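Home | Rooms | Forms | Sign-up | Find us

Print this page | E-mail this page

Apaza Play Library: Table Activities Safety Check, Back Room

Filled in by: Gladys Arango
Second reader: Segundo Sotelo
Month: January
Ages using the room: toddlers to early readers

Marks are OK, FIX or DOUBTFUL. The form came with only the first two. I added the third after last year's sheet, on which every single line said OK and the door stop was lying in two pieces on the floor.

1. Door and floor

1.1 Door opens fully and stays open. OK. New stop, screwed down. Let's see if it lasts until spring.

1.2 Floor clear of cords and mats with curled corners. FIX. The reading mat is curled at the corner by the door. Somebody wrote "flattened" on the last sheet. I stood on it, I stepped off, and up it came. Either glue it or get rid of it.

1.3 Floor dry at start of session. OK when I looked, at opening. I can't speak for the afternoon.

2. Chairs and tables

2.1 Chairs steady, no cracked seats. FIX. Pulled 3 out of use and put them in the hall with a note on them. Please don't bring them back in because the group is large. They wobble whether the group is large or not.

2.2 Table legs locked. OK. Pushed hard from both ends.

2.3 Tabletops clean, no splinters, no raised edges. OK, with a comment. The brown top wipes down fine. It's worth running a palm over it all the same, because a wipe won't tell you about a rough spot.

2.4 Tape left on tabletops. DOUBTFUL. We use tape to mark where dishes go, and it works, but the corners lift and little fingers find them. Anselmo Villca thinks I'm fussing. He may be right about the tape. He was wrong about the door stop. Press every piece flat before a session and pull any that won't stay down.

3. Storage

3.1 Shelving fixed to wall. OK. Tested by pulling, not by looking at the brackets.

3.2 Heavy bins on lowest shelf. FIX. The Flakport bins are rated for up to 60 pounds according to the sticker, and that seems to have been read as a target. Split the block bin in two. I couldn't lift it, and I don't believe the person who put it at shoulder height enjoyed it either.

3.3 Lids fit and have no sharp breaks. OK for the clear ones. The gray ones are DOUBTFUL, with two hairline cracks in the same corner. Watch them.

4. Cleaning supplies

4.1 Sprays locked away. OK. Key on the high hook.

4.2 Labels readable. FIX. One bottle says "Hestitz" on the front and has had something else poured into it, going by the smell. I emptied it. If you refill a bottle, change the label.

4.3 Cloths changed. DOUBTFUL. The sheet on the cupboard is initialed for the whole month, including the part of the month that hasn't come yet.

5. Foam letters

This section is longer than the others and will stay that way until I'm satisfied. The Astine box has 260 letters in it when full. The box says they are suitable for the age group. A box can say what it likes, so go through the letters by hand.

5.1 Letters too small for the youngest group kept out of reach. FIX. Two were under the radiator. They go through the small-parts tube, all of them, before each session with toddlers. Anything that drops in goes up on the high shelf.

5.2 Bite marks, tears, missing pieces. FIX. Eight thrown out this time. A letter with a bite out of it means a loose piece somewhere, so look for the piece before you write OK.

5.3 Color rubbing off. OK. Rubbed a yellow and a teal with a damp white cloth and got nothing. Yaneth Ayala says the pinks used to bleed. I had no pink to test, so no opinion.

5.4 Letters sorted on a plate, with the rest kept apart on the table. OK for older children, DOUBTFUL for the little ones. A plate makes it look like food. I have said this before and been told that children know the difference. Some do. If you use a dish with the under-threes, an adult sits at that table the whole time and does nothing else.

5.5 Plate rim smooth, no chips or cracks. OK on the light-blue plastic one. Run a thumb all the way around the rim, then turn it over and do the underside.

5.6 Letters off the plate before the plate is moved. DOUBTFUL. I keep finding a "k" or an "s" on the floor by the sink, and they don't walk there.

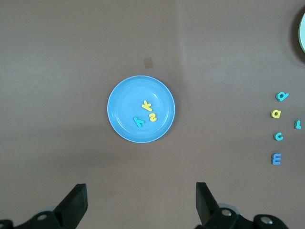 6. Closing up

6.1 Letters put back in the box and the box shut. FIX. The box was shut. The letters were mostly not in it.

6.2 Floor checked at child height. OK, done on hands and knees. A glance from the doorway doesn't count, and I will ask which you did.

6.3 Plates washed and stored away from the kitchen dishes. DOUBTFUL. They share a drying rack. Édgar Cáceres has promised a separate one. I'll mark it OK when it's on the counter.

6.4 Sheet signed by the person who did the check. OK. Signed, G. Arango.

Second reader's comments (S. Sotelo): Agree on the chairs and the bins. I think 5.4 is on the strict side, but leave it in. On 1.2, I have glue.

Reply: Then please use it. The mat stays at FIX until I've stepped on it myself.

Contact the play library | Copyright Apaza Play Library | Back to top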